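Clendham Community Help » Workshops & Equipment » Robotics

Budgeting for a second robot arm bench – what am I forgetting?

Rahel Kuster

Hello everyone, and thank you in advance to whoever has the patience for this one, as I do tend to go on. I look after the equipment budget for a small training workshop in Clendham. We have one arm on a white bench and our learners use it for simple handling tasks, mostly play food and containers with lids. It has been lovely to watch people who were nervous of the thing get comfortable with it, and the sessions are full well into next year, so I've been asked to put together a proposal for a second one by October.

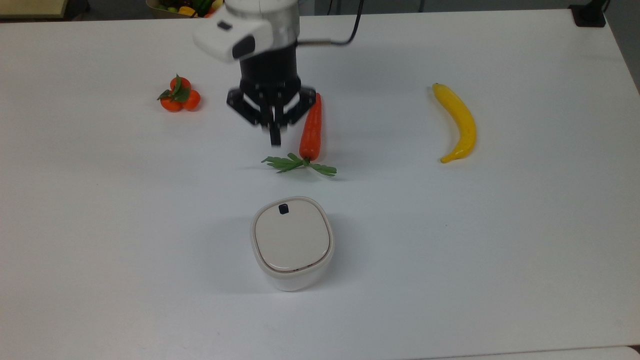 The arm at work over the bench, with the carrot, the banana, the bunch of small fruit and the lidded container.

The arm itself I can price. Two suppliers have been helpful (Buldale and Vomier) and their quotes are close enough that I'm not losing sleep over which is cheaper. My trouble is everything else. When the first bench was set up I wasn't in this job, and the paperwork I inherited is one invoice and a sticky note. I have put in 400 dollars for odds and ends and I have a nasty feeling that's light. Also, how do people budget for the learners' hours? We planned 46 hours of bench time for the term on the first arm and ran over quite badly.

Any sample budgets, war stories or "don't forget the…" lists would be very welcome!

benchmonkey

Rahel, 400 won't go far. Spare gripper fingers and one decent cable and you've spent it. Get Buldale to quote the gripper separate from the arm, ours was bundled and we couldn't tell what we were paying for.

old_tin_shed

What a nice project, Rahel, and good on you for asking before the order goes in. I helped set up three of these benches at our place and I got the budget wrong in a different way each time, so please take this as the collected wisdom of someone who had to go back and ask for more money more often than he'd have liked.

Start from the task and work outwards. I know that sounds like something off a poster, but it does change what you buy. If your learners are working with a container that has a flip-up lid, then reach and wrist movement matter a good deal more than how much the arm can lift, because nothing in a bunch of toy tomatoes is going to trouble it. We paid for a heavier arm on our second bench – a lovely machine, I'm fond of it – and we've never once come near using what it can do. That money would have been much better spent on a second gripper. 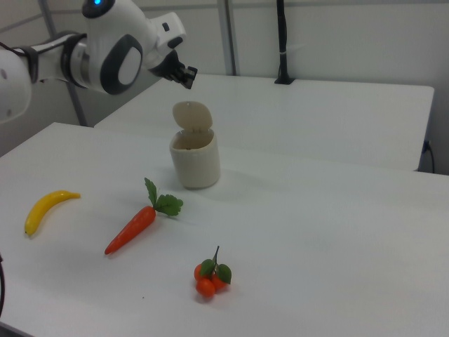 What I would put on the list first

Bench and mounting. Allow for a solid table and the clamp or plate to fix the arm to it, and measure your floor before you choose. We leave 60 cm clear on the side where people walk past, and I wish we had left it on our first bench too.

Power and cabling. Have an electrician look at where your outlets are. Ours wanted a new one put in and it cost more than the bench did.

Gripper spares. Agree with benchmonkey. Fingers and pads are wearing parts, so give them their own line and renew it every year.

Things to handle. Toy produce and tubs are cheap, but buy 2 sets of everything while the shop still has them. We replaced a lost carrot with a fatter one and half our saved positions were no good for it.

People. Pongsiri, the training outfit we used, charged by the day, and I'd put at least one day in for each new staff member. As for your hours, write down set-up and pack-up as bench time. I'd bet that's where your overrun went, as it was certainly where ours did.

One more thought on lids, seeing as you mentioned them. Bringing the gripper down to a lid is slow work for a beginner, much slower than picking up a banana, and they will want to do it over and over until they're happy. Let them! But plan longer sessions for it, and fewer people in each. 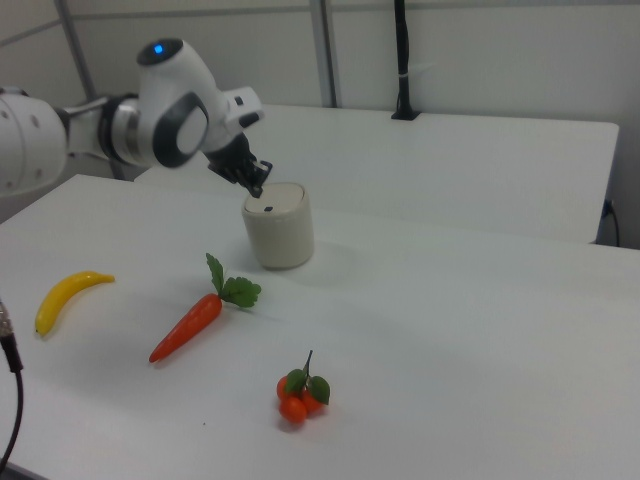

Should the service plan go in with the purchase or in the yearly running costs?

Put it in the yearly running costs. The first year is often included in the purchase price, so read the quote carefully, then enter the plan from the second year on so it doesn't catch whoever has your job by surprise.

Rahel Kuster

Oh, this is wonderful, thank you both. I've gone back to Buldale for the split quote and asked Vomier for the same so I can lay them side by side. The electrician hadn't crossed my mind at all, and there's an outlet question in that room that I've been cheerfully ignoring for months. I've moved the set-up time into bench hours as well and the overrun very nearly disappears. If anyone has a view on whether to buy both lots of spares from the arm supplier or shop around, I'm still all ears – the proposal isn't due just yet.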